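Chapter 7
Gathering Examples in Simulation

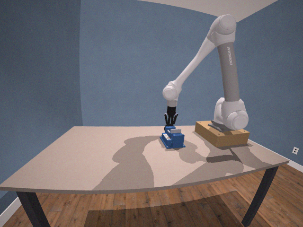 Why not record everything on the real arm, a reader of the first edition wrote to ask, if the real arm is where the policy has to run? Stitik put it more bluntly in a review of the draft: a thousand simulated examples are worth whatever the contact model is worth.

Both points are fair, and this chapter takes them seriously. A learning system copies what it is shown. If the examples come from a simulator that lets parts slide through each other by a millimeter, the system will learn to count on that millimeter. The reason to simulate anyway is cost. A person guiding a real arm through an assembly task has to reset the parts by hand after every attempt, and the resets often take longer than the attempts. In a simulator a reset is one function call.

The task used through most of the chapter is small. A robot arm on a pedestal works over a blue apparatus on a table, with its gripper pointing down. You will set up the workspace, record demonstrations, throw some of them out, and train on what is left. The project files are in the Kirstead folder that comes with the book.

7.1 What counts as an example

An example is one attempt from start to finish, stored as a series of time steps. Each step holds two things: what the system could observe and what the operator told the arm to do. Readers who worked through Chapter 4 will know this as an observation–action pair. Joint angles and gripper position are always stored. Rendered views are optional, and they make up nearly all of the file size.

Failed attempts are examples too – keep them, but label them. The Histance set, which we use for comparison in Section 7.4, has 1,000 attempts, of which 410 were marked as failures by the people who recorded them. Training on the whole set without the labels gives a system that hesitates near the point of contact.

7.2 Before you record

Fix the control rate first and do not change it partway through. Choose the range of starting positions next. Beginners tend to start every attempt from the same pose, and the result works from that pose only. We use 16 starting poses for training and hold back two more for testing, 18 in all. The held-back poses should never appear in a recorded demonstration, even a discarded one.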